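Home Reports Portfolio Contact

4 min read

Progress report: Dondura broker portal, redesign phase

Since the last report we have finished the research and most of the wireframes. The budget is intact, apart from the coffee line, which has its own momentum.

What we did

We sat with users at the Emstead and Plurmont offices and watched them build car loan quotes. We also read 263 support tickets, a good share of which say "same as last time" and nothing else. The average quote passes through 48 fields. Brokers fill in the customer's income twice, on two screens, and the screens are allowed to disagree. Underwriting at Admasu has been settling these disputes by phone.

What changed

Income is now asked for once. The two approval screens have become one, with the monthly payment at the top, where brokers told us they had been writing it on a sticky note. We kept the gray "Recalculate" button after a brief attempt to remove it. The calculation runs by itself now, but people like to press something before they quote a stranger a number.

What is late

The document upload step. It accepts PDFs and rejects phone photos, and brokers send phone photos. Engineering has a fix in review, where it has been comfortable for a while. We would be grateful if somebody on your side could ask after it.

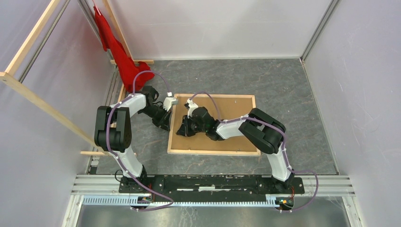
Next period

Clickable prototype to both offices by the end of September, then a second round of sessions. We need a decision from you on the credit check wording before then. Legal has sent two versions, and they contradict each other in the third line.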